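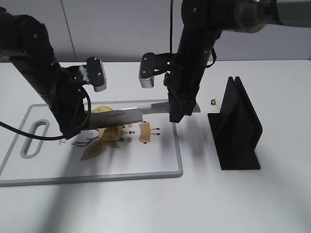
Cutting boards, bananas and a 2000 grit stone

Posted 21 May 2023

I have been using the same small plastic cutting board for fruit since November, and I have enough notes on it now to write them up. My other boards get onions, garlic and raw meat. Fruit picks up onion from a shared board more readily than anything else I cut, and bananas are the worst of the lot. A separate board fixed that in one day and cost very little.

It came from the housewares shelf at Poststead, the one in Plandbridge. They had a plain version and a printed version at the same price. Carleen Kingi was with me and chose the printed one. My own preference was for the plain one, on the theory that a print makes it harder to see what is left on the surface after rinsing. I no longer hold that theory very strongly, for reasons given further down.

Weight and stability

The board weighs 686 g on my kitchen scale. That is light for its footprint. On a smooth table it will creep if you push the knife forward through the cut, less so if you bring the blade straight down. Bananas need almost no force, so for this job the creep is a minor matter. For apples I put a damp dishcloth underneath, folded once. Folded twice, the cloth makes the board rock.

The rim is worth having. Ripe fruit leaves a little liquid on the board, and the raised edge holds most of it until I get to the sink. The handle slot is at one end, so the board can go on a hook, though mine mostly stands on its long side behind the faucet. It dries faster there.
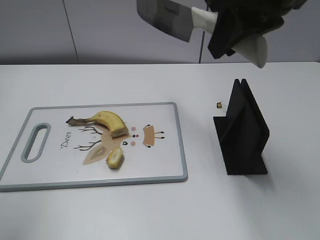 A banana is a good test load for a board like this. It is round in section, curved along its length, and soft enough that a poor edge drags it sideways before it cuts. My usual procedure is one cut across to make two pieces, then slices from each piece in turn, starting at the cut end. The print gives some idea of how far the fruit has moved between cuts: with the larger piece lying partly over the deer's head, as it is here, any rolling uncovers more of the face or less of it. The antlers and the word "Deer" are thin dark lines, and I do look at those twice when wiping down, in case one of them is a bit of peel string. So far the print has not lifted. I wash it by hand with dish soap and the soft side of a sponge.

As for visibility, banana on white plastic is hard to see once it has dried to a film. Over the tan parts of the print it is no harder. The theory about plain boards therefore comes out about even, and Carleen has been told.

The knife

The knife is an ordinary kitchen knife with a broad steel blade, bought secondhand in Plandthorpe. It arrived dull. I took it to a 2000 grit stone, both sides, then wiped it on newspaper. I skipped the coarser stone because the edge had no chips. A finer stone exists and I have not bought it.

A broad blade has one drawback with bananas – the slices stick to the side of it and ride up with the next cut. Wetting the blade helps for the first few slices. Pushing the slices off with a finger after every third or fourth cut works better. A narrow paring knife sticks less, but it is too short for cutting lengthwise, and I do both.

Slice thickness

Most of what I cut goes into the dehydrator, an old Mavromatis unit with 4 trays. The last full batch came to 795 g of peeled, sliced banana, spread in one layer with no overlap. Coins dried more evenly than lengthwise strips. The strips were thick in the middle and thin at the ends, so the ends went brittle while the middle was still tacky. If you want strips, cut the banana across first and work with the short pieces. The curve is less of a problem over half the length.

I move the trays around once, partway through. The bottom one runs warmer.
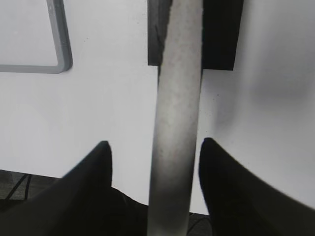
Cleaning and storage

Rinse the board right after use, before the film sets. If it has set, lay a wet cloth over it for ten minutes and then wipe. I do not use the rough side of the sponge on the printed face. Plastic scratches easily enough from the knife without extra help, and the scratches are where the brown marks collect.

The inside of the handle slot needs its own wipe. I missed it for the first month. A cloth pulled through and turned once gets all of it.

Next batch is planned with slightly greener fruit, same thickness, same trays. I will add the dried weight to this post when I have it.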